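Stirkton talk, my notes (the long version)

Okay, hi everybody, can you hear me in the back? Good. I'm supposed to talk for half an hour about negotiating your first scene with somebody new, and I'm going to try really hard not to spend twenty minutes of it on the time I fell asleep in a blindfold. (Pause. If they laugh, tell it anyway!)

So, I came into this pretty late. My first munch was in February, in a diner, and I sat next to Kam-wah Lam, who asked me what I liked. I said "oh, anything, really." Kam-wah put down the menu and told me very kindly that "anything" was the scariest word I could say to a top. I still think about that when I fill out a checklist.

Which brings me to checklists. I have two. One is the long one everybody downloads, and I give up on it by the third page, every time. The other one fits on an index card: yes, maybe, no, and what hurts today. My left shoulder is always on there.

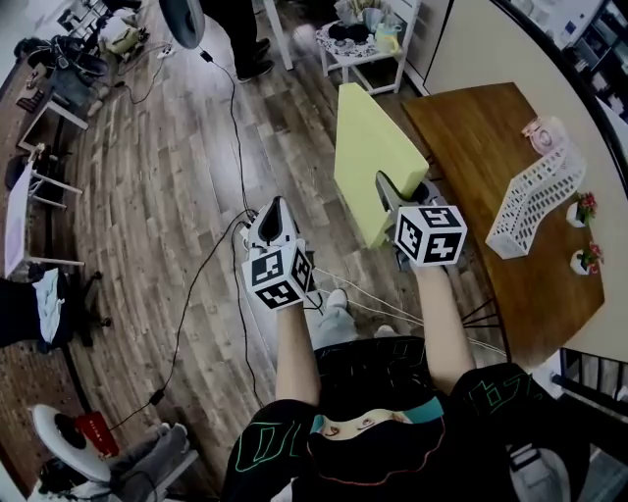 Safewords next. Red and yellow are fine, use them. But if you're gagged, or you go quiet like I do, you need something you can drop. I hold a set of keys. Khôi Trình likes a squeaky toy, and yes, I laughed the first time, and yes, we had to stop and start over.

(Ask the room: who has ever called yellow? Wait for hands. Put mine up first.)

Money, quickly, for anyone seeing a pro. Ask about the deposit before you ask about the outfit. I once spent about 2,000 on a weekend at Toivonen and never asked if marks were okay, and I had a pool party that Sunday. Long sleeves, in July!

Aftercare. Say what you want before you start, when you can still form sentences. Mine is socks, orange juice, and a text the next day.

Questions now, then the break. Handouts are by the door.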